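Journals > Everyday Objects and Storage > Full text

We use cookies to improve your reading experience. Accept Manage

Abstract Sections Figures References Cite Share

4. The open tray

4.1 What goes in it, and how

Notes in this section draw on the Ernton set (39 school and day care gardens, put-away only) plus the bench layouts. Coding scheme as in Section 3. Where the two of us disagreed on a code we kept both, and the disagreements are mostly about what counts as "on top."

The tray is the most common container in the set by a long way. Low walls, flat bottom, rounded corners, no dividers. Sites like it because it rinses out and a small child can reach in. What it does badly is long things with heads on them. A child's hand fork is a handle, a neck or collar, and then a spread of tines wider than anything else on the tool. Lay one down and it takes a strip of floor. Lay a second one next to it, same way round, and the heads fight while the handles sit apart with wasted space between. So people flip the second one, head to handle. Or they don't, and the pile climbs.

We coded 2,809 placements into open trays. The first tool goes down flat nearly always. After that the placements bunch. The second and third tools tend to land touching the first, even with free floor left, and by the fourth the pile has a side. We call this siding. Figure 3 has a plain case: five hand tools, most of the pile along the right-hand side, the left half of the floor bare. The green rake's head is up against the far right corner, and the green fork beside it lies the other way. Four more tools still outside.

Figure 3. Siding in an open tray.
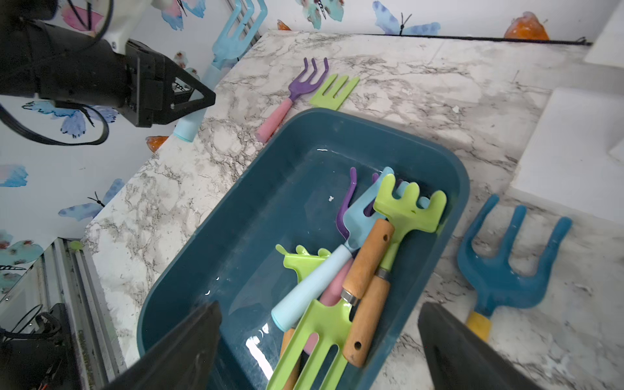 Siding matters for two reasons. One is capacity. A tray that could take everything in one and a half layers looks full at five or six, and whatever is left gets put on the shelf, or the ground, or back in the bed. The other is getting things out again. Tines hook. A fork pulled from under two others brings one with it, and the children in the set mostly respond by pulling harder. Adults tip the tray.

Head-to-handle placement helps a little with the first problem and hardly at all with the second. The tines still cross a neighbor's handle or slide in behind another head. Worst pairing in our codes is two forks with curved tines, same direction, one over the other. Rakes are less trouble since the short tines have less to catch on, but a wide rake head props up whatever leans on it and that costs height.

4.2 Handles

Wooden handles with a hanging hole turned up across the set. Sites with hooks used the holes for the first weeks of the season and then stopped, by staff report. Brendan Hennessy's field notes put it down to the hole being small and the loops of string going missing. Plastic handles, usually no hole. Mixed sets therefore can't all hang, and once one kind goes in the tray everything does.

Color does less sorting work than we expected. We had guessed that pink handles would end up with pink handles, green heads with green heads, and so on. In the placements there is a weak pull toward same color for the first two tools and then nothing we would want to defend. Shape does a bit more. Forks go with forks. The oddly shaped tool goes last and goes on top, or doesnt go in at all.

4.3 Laying out first

A smaller group of sites, 10 in all, empties the tray before packing it. Everything comes out, gets laid around the tray on the table, then goes back in by choice. Slower to start. But the packer can see the lengths, and the big heads go to the corners early where they do the least harm. Muchen Cui coded these separately, because the order of tools in the tray no longer follows the order children hand them over.

Laying out has its own habits. Tools get put down where the hand already is, so they bunch to one side of the tray here too, with their heads pointing whichever way they came. At the Grasden site the packer turned every fork tines-out before starting, which kept fingers clear of the points and made the handles easy to grab. Handles near the tray, heads away. We saw this at only 2 sites but would recommend it on the strength of those.

Surface matters some. On a smooth tabletop the tools can be slid round to a new angle with a fingertip. On slatted benches the tines drop into the gaps and people give up arranging. The Drastari benches were bad for this.

Figure 4 is the empty-tray condition on a smooth, marble-patterned surface. Forks and a rake are out around the tray. Note the purple fork with the pink handle, upper left, tines pointed away and handle running back toward the tray, as in the Grasden practice. The green fork at the right has its handle end resting on the rim.

Figure 4. Tray empty, tools out around it.

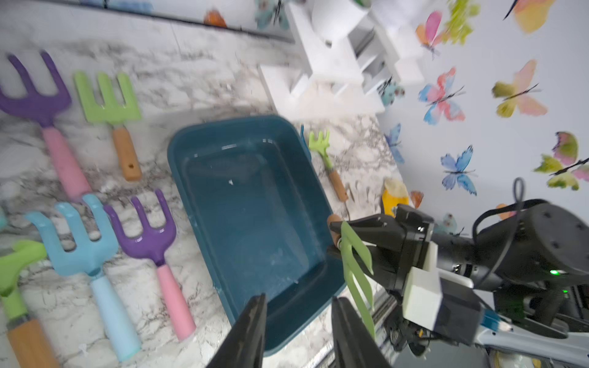

4.4 Limits

Open trays only. Buckets are in Section 5 and behave differently, heads up, hardly any siding. We did not weigh tools, and a heavier metal fork may well settle into a pile where a light one rides on top. Tray sizes were recorded by eye for around half the sites, which is poor, and the capacity remarks in 4.1 should be read with that in mind. Staff knew they were being observed. The Wongsuwan coding sheet we adapted was made for kitchen drawers and has no code for a tool hooked on annother tool; we added one partway through and went back over the earlier placements, but only once.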